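Section 4: Recording your first set of demonstrations

I wrote this after my second week of collecting with the two-handed kit, so the steps follow the order I do them in and not the order of the menus. It goes with the Duveretti recording software as of 2020-07-25. If you're still on the May build, the countdown screen looks different but everything else should match.

The method, quickly, for anyone who skipped section 1: we don't drive a robot at all during collection. You hold the grippers yourself, do the job with your own two hands, and the Gendavex policy learns from what the cameras saw and how the fingers moved. So your movements are the data. If you dither, the policy dithers too (I have watched it do this and it is quite embarrassing).

4.1 Getting the space ready

1. Pick a surface you can reach all over without stepping. A bed-height one suits me, but use whatever your back can stand.

2. Leave the ordinary mess where it is. My first 68 recordings were made on a scrubbed, bare desk and the policy went to pieces the moment I put a mug down. The sets from cluttered rooms did far better in the Montes comparison.

3. Switch both grippers on and wait for the lights. Solid green on both means go. If one is blinking, turn the pair off and start again - restarting only the blinking one never works for me.

4. Hold the two grippers out in front of you with the claws open and check you can see both sets of fingers in the head view. Then check the view from the hand-held gripper with its jaws closed: the tip should sit near the middle, a bit below centre.

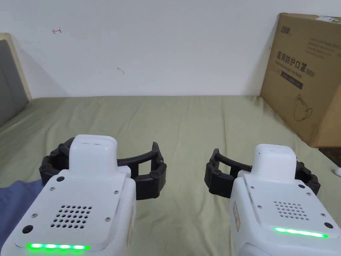
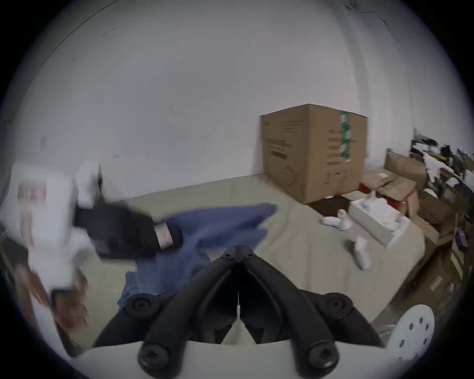

5. Open and close each gripper fully, three times, before you press record. The software uses this to work out the finger range, and if you skip it your widths will be wrong for the whole session.

Note: the dark round border in the gripper view comes from the wide lens. Don't crop it. The training script expects it and does its own masking.

4.2 Recording

6. Press record, keep still for the countdown, then begin. Aim for under 20 seconds per demonstration on folding jobs.

7. Move at a steady, slightly lazy pace. Fast swings smear the gripper view, and the tracker can lose its place if the smear goes on for long.

8. Finish with both claws open and away from the cloth.

Caution: keep sleeves and hair out of the finger linkages. They pinch!

9. Name the set before you close the window. Costico was my name for the folding set, 204 recordings in the end, of which I threw out 13 for lost tracking.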